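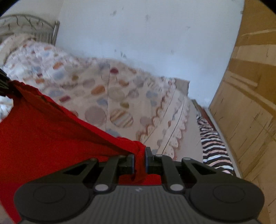 Parking on Kurley Street, and other bits before the holiday

June 27, 2026
By the Lorlow Neighborhood News desk

Home | News | Events | Swap Shelf | Contact

Quick one this week, deadline got moved up.

Kurley Street first. Crews start on the water main Monday, Hadance end, working uphill. No parking on the even side 7 to 4. Odd side is fine until they reach the church, then it flips. Signs are supposed to go up this weekend. If yours isn't up, move the car anyway, the tow company won't care.

Water will be off for short stretches, mornings mostly. Door hangers the day before. Fill a pitcher. When it comes back on run the cold tap in the tub for a few minutes, not the kitchen one, the little screen clogs with grit. Brown water on and off is normal according to the city. Don't do whites.

Bus 9 skips the Kurley stops while the street is dug up. Nearest pickup is in front of Gulyás Bakery. The bakery is staying open the whole time and would like everybody to know that, the side door works if the front walk is torn up. Poppy seed rolls are back, weekends only, gone by ten last time.

Block party money: we have $1,128 in the account after the plant sale. Thank you to all who hauled flats in that wind. Tent rental is $300 of it, same as last year, and the permit still has to be paid. So yes to the band, no to the bouncy castle unless somebody finds one cheap. We need 5 more folding tables. Put your name on the underside in tape, two went home with the wrong people last time and one is still missing. (Brown top, one bent leg. Check your garage.)

Swap shelf at the library is overflowing again. Please no more encyclopedias. Canning jars wanted, wide mouth, lids don't matter. Kids' bikes go out back by the rack, not in teh hallway.

Fireworks at Hadance Field same as usual, gates at 7, blankets ok, no grills. Dogs hate it, leave them home with the radio on. The lower lot turns to soup if it rains so park at the school and walk over.

Yard waste pickup is a day late the week of the holiday. Paper bags only. They left alot of plastic ones on the curb last summer and they sat there.

Still looking for someone to take over the tool library on Thursday nights. Two hours, you get a key.

Recent items
Plant sale wrap-up
Which trees the city is taking down on Hadance Road
January storm drain meeting notes
Pool hours and the new lockers
Lost and found, spring list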